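Sondesow Community Choir
Minutes of the planning meeting, 20 Nov 2025

Peiyu Yu opened the meeting and welcomed everyone, including the new altos (so good to have you!). The May minutes were approved with one spelling fix.

Spring concert. We have the Punau Hall! The deposit is paid and the hall seats 204, so we can finally invite the school families as well. Peiyu played us the opening of "Ino," the lullaby we're starting with, and there was a lot of humming along. It's going to sound wonderful in that room. Tenors asked for the lower version of the second verse. Agreed.

Music folders. We own 32 and need 40. Su will order the rest in black to match, and will check the old box for missing pages of the winter set. 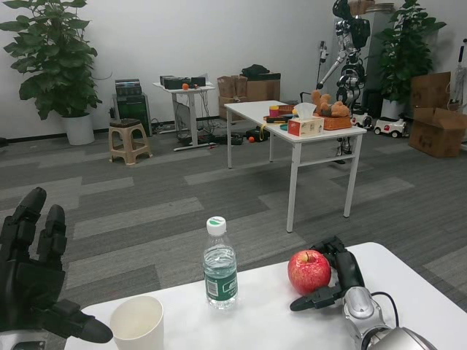

Rehearsals start again at the hall in the new year, with a longer warm-up and five minutes of breathing work, which the basses loved last time. We talked about drinks, because the long evenings are hard on voices. Paper cups like the plain white one on the table are fine for the break, but during singing please bring a bottle with a cap, like the clear one with the green band, and keep it under your chair. The piano lid stays free of drinks, please!

Solos. Anyone who wants to try out should tell Peiyu by the end of the month. First-timers are very welcome, and we'd love to hear some of you who usually hide in the back row.

Any other business. Carpool list is going around by email. Su still has a gray scarf from the last concert.

Meeting closed with one round of "Ino," in four parts, nearly together.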